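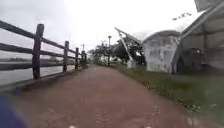
Pradgate Lakeside is taking on 2 seasonal grounds workers to look after the waterside path and the grass beside it, starting in April. The work is outdoors in all weathers. Most of it is done on foot between the water and the buildings, keeping the path surface fit to walk on, cutting and edging the grass strip, and checking the timber fence along the water. The fence is weathered and its rails and posts need regular attention, so we would like at least one of the two to have done some fencing or rough carpentry before. Training will be given in everything else.

You will work 5 days a week, including alternate weekends. Hours are 7.30 to 3.30 with a paid half-hour break. Boots, gloves and waterproofs are supplied. You will need to be able to lift fence rails with another person and to use a strimmer — we will put you through the ticket if you don't hold one.

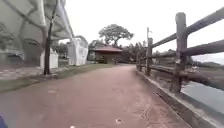 Litter picking is shared between the whole team and is done first thing each morning. Visitors will stop you to ask the way, so you should be comfortable talking to people. A driving licence is useful but you can do the job without it.

The posts run to the end of the season and may be extended. You will report to Hakim Sitompul, head of grounds.

To apply, send a letter of no more than two pages to Samah Ait Ali at the Pradgate office, with the names of two people who can give you a reference. Please quote job number 1157. Letters must reach us by Sun 16 February. Interviews will be held on site and include a walk along the path, so come dressed for it.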